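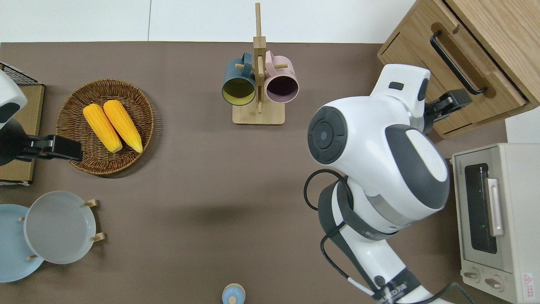

Mugs on the tree, plates in the rack, corn in the basket, toaster oven off to the side.

How to Set Up a Small Kitchen Counter You'll Love Using

I am so happy with how this layout works! It suits a tiny kitchen, a rental, or one long table doing the job of a counter, and you can have it in place before lunch.

Step 1. Take everything off and wipe the surface down. Then put the big things back first - the drawer cabinet and the toaster oven go along one side, with room for the door to drop open.
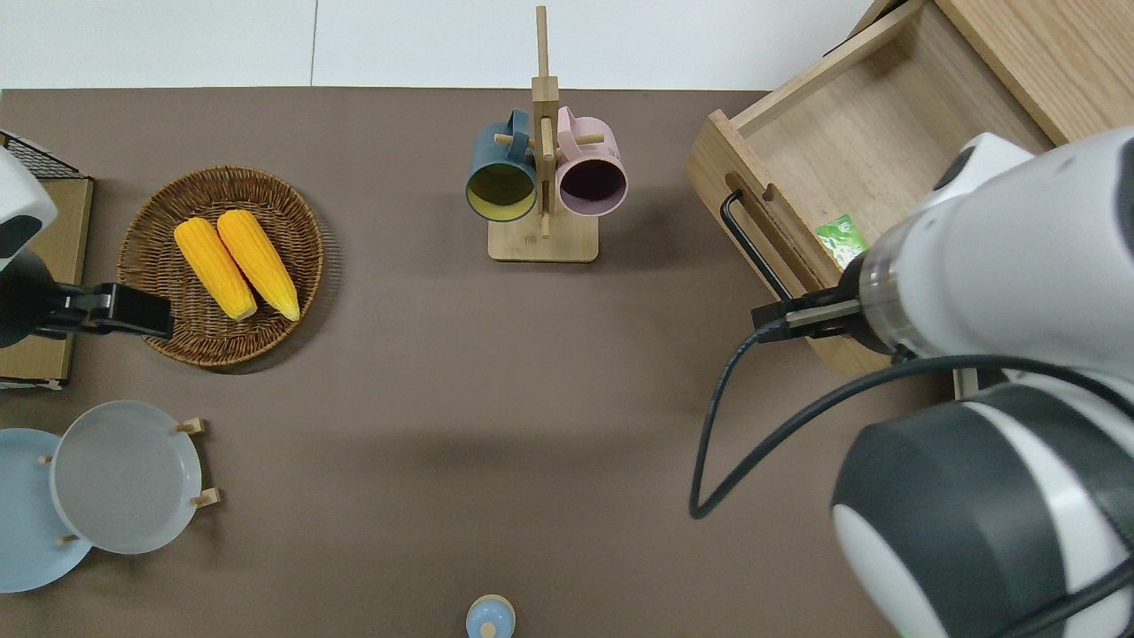 Step 2. Keep the middle clear. I mean it! That open patch is where you chop, roll dough and set down hot pans (on a trivet, please). Everything else lives around the outside.

Step 3. Go vertical. A mug tree takes up hardly any space, and a peg rack holds plates upright so you can grab one without lifting a whole stack. Put the rack on the side nearest your sink.

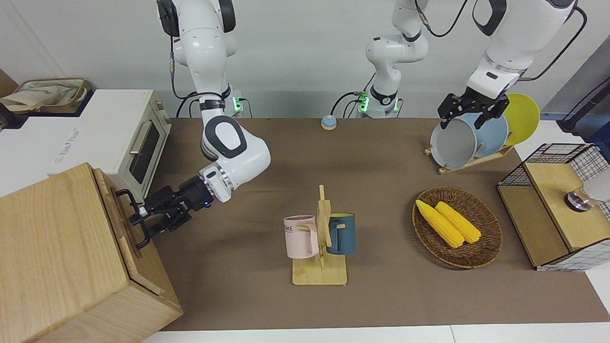
Crescencio Nieto
Home and Kitchen Editor

Step 4. Give produce a basket. Woven ones let air move, and corn looks so cheerful in them in June. Eat it soon, though - the sweetness fades fast.

Step 5. Save the drawer for small packets. Lay them flat with the labels up, and don't let it turn into a junk drawer. Pull it all the way open once a week and take out anything that wandered in (mine collects rubber bands like you wouldn't believe).
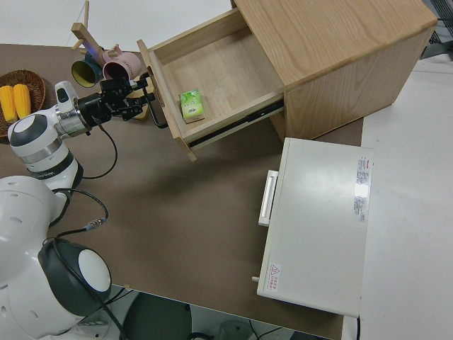 One small green carton in the drawer, and plenty of room for more.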